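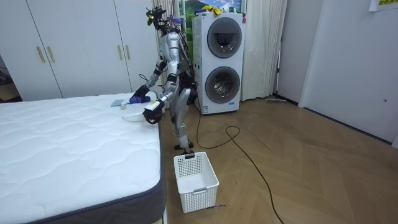 Fórum Casa e Manutenção > Têxteis e colchões > Limpeza de capa acolchoada sem remoção

edileuza_marinho
Colchão branco, tampo em tecido acolchoado com costura ondulada, faixa lateral cinza-escura. A capa não tem zíper, portanto lavar à máquina está fora de questão, embora a lava e seca fique a poucos passos da cama. Preciso tratar duas manchas amareladas antigas perto do canto dos pés e fazer uma limpeza geral do tampo. O piso é de madeira em espinha de peixe e não pode receber água.
Procedimento que tenho em mente:
1. Aspirar o tampo com bocal estreito, seguindo os sulcos da costura.
2. Aplicar Urnine diluído, 10 ml por litro de água morna, com esponja bem torcida.
3. Escovar com cerdas macias.
4. Secar com a janela aberta e ventilador lateral.
Dúvidas: a diluição está correta para mancha antiga? E quanto tempo até recolocar o lençol?

nikola.piatek
A diluição serve para manutenção. Para mancha antiga eu dobraria a concentração, só no ponto, com 30 minutos de contato. O item 3 me preocupa mais. Em tecido acolchoado a escova levanta fibra no topo do relevo e deixa o sulco intocado. Use pano de microfibra dobrado, pressionando sem esfregar.

S_Pawlowska
Discordo quanto à escova. Cerda macia, movimento no sentido da costura e pressão baixa não levantam fibra em poliéster. Em algodão, sim. Edileuza, qual é a composição do tampo?

edileuza_marinho
A etiqueta diz 100% poliéster no tampo. O enchimento do acolchoado não está especificado. O fabricante é Hernholm, o modelo já saiu de linha.

nikola.piatek
Então retiro a objeção em parte. Continuo achando que o pano resolve com menos líquido. O problema em colchão sem zíper nunca é a superfície, é o que desce para a espuma. Se a espuma molhar, o anel amarelo volta maior do que era.

aleks_wil
Sobre a secagem: o ventilador lateral é insuficiente se o colchão estiver apoiado em superfície fechada. Levante o lado dos pés com dois calços e deixe o ar passar por baixo. Tempo mínimo de 10 horas com umidade relativa normal. Em abril fiz o mesmo serviço num colchão Hoven, com chuva, e precisei do dobro.
Outro ponto, a faixa lateral cinza. Corante escuro ao lado de tecido branco é risco de migração. Teste com pano branco úmido num trecho escondido antes de aproximar qualquer produto da borda.

S_Pawlowska
Bem lembrado. Acrescento que a mancha no canto está justamente perto dessa borda. Trabalhe da borda para dentro, nunca o contrário.

leanne.ackroyd
Uma questão de organização. Roupa de cama retirada vai para o cesto e o cesto vai para longe da área de trabalho. O meu é de plástico branco, retangular, com furos pequenos nas laterais, e esse tipo acumula fiapo nos furos. Se ficar encostado no colchão, o fiapo volta para o tecido úmido. Passe um pano no cesto antes. E varra o piso antes de aspirar o tampo, senão os farelos do chão sobem com a movimentação.

nikola.piatek
Varrer antes de aspirar em cima é a ordem errada. Limpa-se de cima para baixo. O que cair do colchão cai no piso já varrido.

leanne.ackroyd
Varro antes e varro depois. São 2 minutos. Quem ajoelha ao lado da cama para tratar mancha agradece.

aleks_wil
As duas ordens funcionam. Voltando ao produto: alguém tem a ficha técnica do Urnine? A tampa dosadora da Duda que eu usava marcava volumes diferentes dos de uma proveta, e a diferença pesa quando se trabalha com tão pouco volume.

S_Pawlowska
Meça com seringa sem agulha. Tampa dosadora serve para máquina de lavar, para limpeza localizada não.

edileuza_marinho
Retorno de 16 de novembro de 2018. Fiz o teste de cor na faixa cinza, sem transferência para o pano. Concentração dobrada só nas manchas, seringa, contato de meia hora, depois microfibra com água limpa. Usei a escova apenas nos sulcos. Uma mancha saiu. A outra clareou, mas ainda aparece com luz rasante. Calços nos pés do colchão durante a noite.

nikola.piatek
Espere a espuma estabilizar antes de repetir. Três dias, no mínimo.

S_Pawlowska
Eu repetiria já amanhã, com metade do tempo de contato. Se o tampo estiver seco ao toque e sem cheiro, três dias é excesso.

edileuza_marinho
Vou esperar dois e repetir só no ponto. Atualizo o tópico depois.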